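Can a Robot Put Lunch on the Table Yet?

Folding towels gets the headlines. Kitchen chores are the harder test, and at Fudex, a supplier of test rigs in Jovgate, the benchmark this season is steamed buns.

The task has 16 steps. Most involve no food at all. The arm has to find a handle, close on it, move whatever it is attached to, and let go without dragging it back. The software, from a small firm called Ollik, completed the full sequence in 63 percent of trials. Clear surfaces account for many of the failures, as depth sensors read through them to the contents.
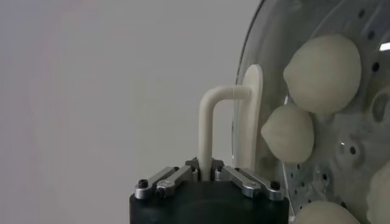 Rudd puts the problem elsewhere, arguing that perception will be solved well before contact is, and that a gripper with no sense of slip should not be trusted near a hot pan. Ollik's current hand estimates force from motor current alone.

Speed is the other limit. A full run takes 16 minutes; a person needs 5. On a shop floor, where parts arrive in fixed positions, the same arm comes closer to human pace. Homes offer no fixed positions. Fudex plans to repeat the trials in January with the lighting changed between runs and the handles moved.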